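How to Choose a Blazer That Fits in the Shoulders

Many men buy a blazer by looking first at the color. I made this mistake too. The shoulders should be checked first, because a tailor can change almost everything else for a fair price.

What you need: a thin shirt, a mirror, and 30 minutes in the store.

Step 1. Put on the blazer over the shirt you will really wear with it. Close only the top button. If it has three buttons, close the middle one.

Step 2. Stand with your side near a wall and move slowly until you touch it. If the sleeve top folds before your arm touches, the shoulder is too wide. Go down one size and try again. 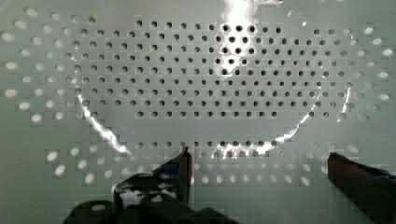
Step 3. Look at the collar from behind with a phone or a second mirror. It must lie on the shirt collar with no gap. A Fumer blazer I bought in October had a small gap, and I thought it would disappear with wearing. It did not.

Step 4. Let your arms hang. The sleeve should end at the wrist bone, so that a little of the shirt cuff shows. Sleeves are easy to shorten if the cuff buttons are only decoration. 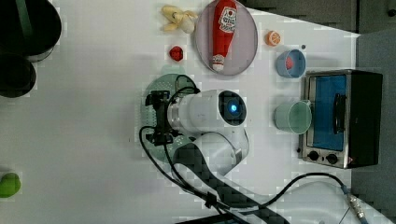 Robotic arm with a black gripper over a light green perforated plate.

Step 5. Sit down and open the button. Move your arms forward as if you are driving. Some pulling in the back is normal, pain under the arm is not.

If two sizes both feel almost right, take the one with better shoulders and pay for the waist. My tailor at Ogunleye needs 4 days for this work. Ask for the price before you leave the blazer there.

Next guide: how to shorten trousers by hand.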